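Preren Devotional Reader, Large Print Edition

A daily reading book for personal or small-group use, arranged by theme. Each theme opens with a scripture passage, followed by a short commentary and one question for the day. The themes follow the order of the church year, beginning with Advent.

Format: hardcover, sewn binding, lies flat when open
Pages: 477
Themes: 24
Ribbon markers: two
Type: large print, black on cream paper
Index: scripture references and first lines
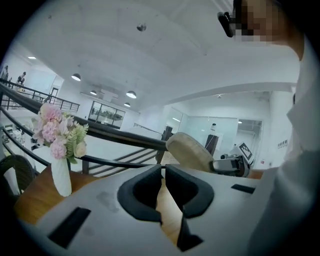

White gripper with black finger pads, wooden table below.

The commentary is based on the 1892 Gara text. Spelling has been brought up to date and long sentences divided. Wording of prayers is unchanged except where a note at the foot of the page says otherwise. Scripture passages are given by chapter and verse and printed in full, so a separate Bible is not required for the daily reading – it is needed for the longer passages listed in the appendix.

The print run for this edition is 100 copies. Orders for study groups ship in one carton. Covers are dark blue only; the green cover was discontinued in August.

Notes on the revised edition
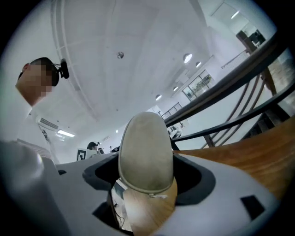

By Jade Leclerc | Sep 19, 2019

Three changes have been made to the previous printing. The readings on forgiveness, formerly split between two sections, now run consecutively. The evening prayers have moved from the back of the book to the end of each theme. Borislav Petek corrected the scripture index, which had several wrong verse numbers under Psalms.

Page numbers do not match the earlier printing. Groups using both should refer to readings by theme and day.

Leader's guide: sold separately, paperback
Compatible with: Mastarska prayer journal, same trim size
Returns: unmarked copies only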